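Last updated 8/14/25
2 min read

Magazine files for paperbacks

I ran out of shelf in November and have been putting off the small books ever since. The big hardcovers look after themselves. Paperbacks and magazines don't, and mine had been leaning, sliding and curling at the corners in a pile next to the radiator.

Annelies Cuypers, who I used to share an office with, keeps all of hers in magazine files. I had always thought of those as something for bank statements. She told me to stop buying bookends and try a few files first, so I did.

Before anything went in a file I pulled the pile apart and counted it. There were 121 items, counting magazines. Of those, 34 went to the giveaway box, mostly travel guides that were out of date and a thriller I somehow owned twice. I kept the Chinese magazines even though I read them slowly — they're good practice and they don't take up much room.
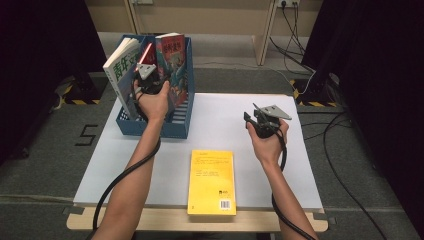
Blue file with two books leaning in it, yellow paperback still on the board.

The perforated kind of file is the one I'd go with. I tried a solid cardboard one as well and it bowed as soon as it was more than half full. Open tops matter too if your books are different heights, and mine all are.

A few things I settled on:

Put the tallest book in first, against the side. Fill the file until the books stand up without help, then stop. If you have to push, it's too full and the covers will scrape on the way out. Thin things get lost between thick ones, so I'm giving those their own file once I have enough of them.

A nearly empty file is a nuisance because everything slumps and the pages start to spread at the top. Until there's enough to fill it, I lay the file on its back on the shelf. It looks a bit odd but the books stay flat.

I sort by size and then by language. I tried sorting by author for an evening and gave up, since half of these are magazines and don't have one.

About 71 are put away so far. The rest are in a grocery bag in the hall, and I need to buy more files before I can get to them.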